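I put off buying a proper heavy bag for years, mostly on account of my downstairs neighbors, and when I finally gave in I ended up with the Trisovel freestanding bag. It's been in the spare room since October, and I've put enough rounds into it by now that I feel okay telling you what I think. I'm a hobby boxer, by the way, two gym nights a week and one or two sessions at home, and I weigh 155 pounds on a good morning. If you're a heavyweight who hits like a truck, please take all of this with a grain of salt!

The bag comes in two boxes. The base is a hollow tub that you fill with water or sand, and then there's a spring collar and the padded column that drops over it. Putting it together took me most of an evening, and I'd say half of that was the collar bolts, which go in at an angle that no wrench I own seems to like. My coach, Selim Tokgöz, told me to go straight to sand and skip the water stage. I did not listen, of course. With water the thing skated across the floor every time I threw a right hand with any meaning behind it, and I spent my first week shuffling it back to the middle of the room between rounds (good for the legs, I suppose). Then I siphoned it all out, which was every bit as fun as it sounds, and filled it with sand like I'd been told.
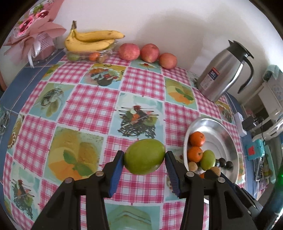 With sand it's a different animal. It still rocks, and it will creep a few inches over a long session, but I can work a full combination and find the bag more or less where I left it. The spring gives it a quick little return that I've grown to love for jabs and slips. You hit, it comes back at you, you move your head, and it feels a bit like having a partner who only knows one trick but never gets tired of it.

Body shots are where it falls down some. The padding gets thinner toward the bottom of the column, and if you dig a left hook in low you can feel the core through a 12-ounce glove. I switched to my older Bretow gloves, the big puffy ones, and that took care of most of it. I wouldn't go near the lower third with bag mitts, though, and I certainly wouldn't kick it down there.

Now, the noise, which I know is what half of you came for. The hits themselves are duller than I expected, more of a thud than a slap. What carries is the base rocking. I bought an Olow mat to go underneath, a thick one with a rubber bottom, and my neighbors went from texting me to asking me how training was going. Put the mat in your budget from day one and don't try to get by with an old rug.

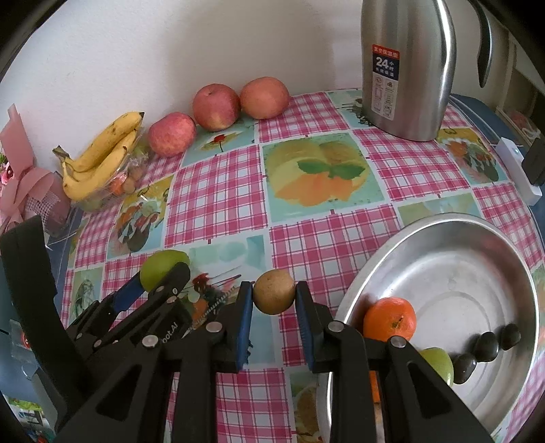
Most evenings I do six three-minute rounds, and on weekends when I'm feeling brave I'll stretch it to eight. I keep a little notebook and try to get to 3,000 punches a week between the gym and home, a number Selim gave me when I was getting ready for my first smoker and that I've never had the heart to drop. The cover has held up nicely through all that. There's some scuffing at head height and the logo has mostly rubbed off, but the stitching is tight and I haven't needed any tape.

The collar does work itself loose. I give the bolts a turn every couple of weeks, and if I forget, there's a clicking sound that drives me right up the wall. I wrote to Trisovel about it and they mailed me a set of lock washers at no charge, which I thought was decent of them, and those have helped quite a bit.

I also tried the Colombo bag at a friend's garage before I bought this one. It's taller and the padding is better all the way down, and if I had a garage I might well have gone that way. But it has a much wider base, and it would have eaten up my whole spare room. The Trisovel I can tip on its edge and roll into the corner when my sister comes to stay, sand and all, as long as I've had my coffee first.

I'd buy it again, with sand and with the mat. I'd just ask somebody with smaller hands to come over and do the bolts.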